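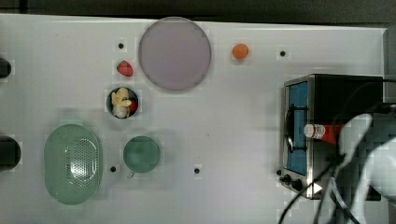

Vue de dessus de la table de manipulation, bouteille rouge dans la pince, au-dessus de la cuisinière jouet.

Opinion | Robotique & apprentissage

78 % de réussite. C'est le chiffre qui circule depuis la présentation de Nele Lammers sur la méthode Visgate, et je voudrais qu'on arrête deux minutes de le répéter.

Le principe, je l'aime bien. On apprend une politique par imitation, 500 démonstrations, puis un petit module visuel décide à chaque pas si l'action proposée passe ou pas. Simple, pas cher à entraîner. Une dînette, une passoire, une tasse, des faux problèmes de cuisine – très bien, tout le monde fait ça et moi aussi.

Mais 78 % de quoi ? De tâches où les objets sont posés à peu près comme dans les démos. Dès qu'on change la disposition, on tombe à 62. C'est dans l'annexe. Pas dans le résumé, pas sur la diapo. Et 3 graines aléatoires, pas une de plus, sans intervalle de confiance.

Detlef Wiegand me répond que l'écart est « attendu ». Sans doute. Alors qu'on le mette en premier ! Un écart attendu reste un résultat, et à mon avis c'est le plus intéressant du papier : le filtre visuel bloque les mauvaises prises mais ne sait pas en proposer de meilleure. Le bras hésite, attend, l'essai expire. Compté comme échec, au même titre qu'un objet laché. Deux pannes très différentes, une seule colonne.

Ce que je demande est modeste. Les vidéos des essais ratés, toutes. Les positions de départ tirées au sort par quelqu'un d'exterieur au labo. Et le 62 à côté du 78, même taille de police.

Timo Sperling a promis le code pour avril. J'attends.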